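Skoswood parts tray for PC building — my review after one month

Rating: 4 out of 5

I repair old desktop computers at home, and I always lost small parts on the table. In June I bought this gray tray from Skoswood. It holds the processor and the memory while the case is still open.

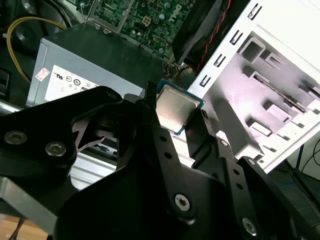 I like that each part has its own place. Before, I used a saucer from the kitchen, and my friend Tumaini laughed at me. The memory slot is long enough for a normal desktop module, and the walls are not too tight for my fingers.

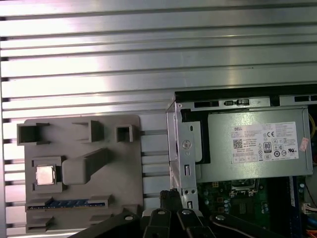

Processor and blue memory module in the tray, next to the open case.

One thing I do not like: the plate is light and it slides if you push it. I put a rubber mat under mine at home. Also there was no paper in the box to explain which holder is for what. 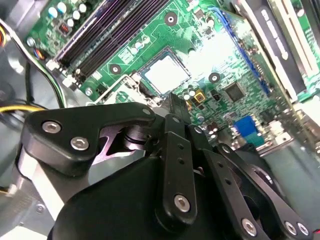
Processor in the socket, with the memory slots to the upper left.

For one computer per year you do not need it. If you open cases every week, I recommend it.

Rafail Sarantis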